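Hand grippers or remote control for teaching a fruit sorting task?

zestel_bench
Posted January 23, 2022

Trying to teach a two arm setup to pick up fruit and put it in a tray. So far all by remote control from the Plellden desk, 70 goes recorded, most of them rubbish. I overshoot, fruit rolls off, start again. Arms are slow, I'm slower. Is it worth switching to hand held grippers and just doing the task myself? Or do I loose too much becuase the arm wasn't there? Soft stuff mostly, plums and mandarins.

prokeck_tinkerer
Switch. Did 284 by remote last November and wouldn't do it again. With a gripper in your hand you feel the squeeze, at a desk you're guessing. Few things though –
Keep your wrist inside what the arm can reach. Easy to forget, then half the moves are no use.
Go slower than feels natural. Not daft slow.
Check the finger pads match the ones on the arm. Mine didn't, 3 evenings wasted.

MacPherson rig owner
Agree with most of that but don't bin the remote stuff, keep the good ones for the last bit of training. My notes, in order:

1. Same start each time. Grippers open, both above the tray, then go.

2. Vary where the fruit sits. Some in the tray, some loose next to it. Creases in the sheet are fine, the arm has to cope with them some day.

3. Get both hands working. A mandarin in each gripper, held across the middle between the pads, and don't crush it. One going to the tray while the other waits is a good thing to have in the set.

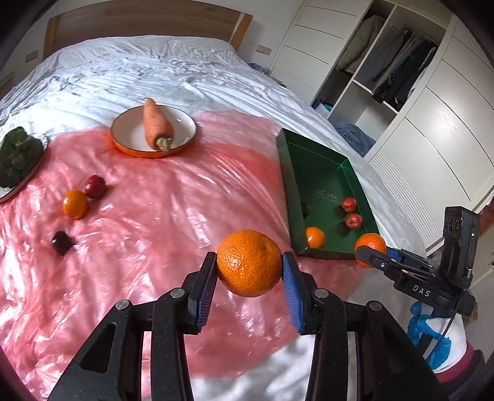
4. Let go properly. Open wide, lift straight up, then move off. If you drag sideways the arm learns to drag sideways.

5. Bin the fumbles the same day, you won't remember which was which by the time you've got 1,000 of them.

other_bench_2
remote is fine if you get a better controller imo. never tried the hand ones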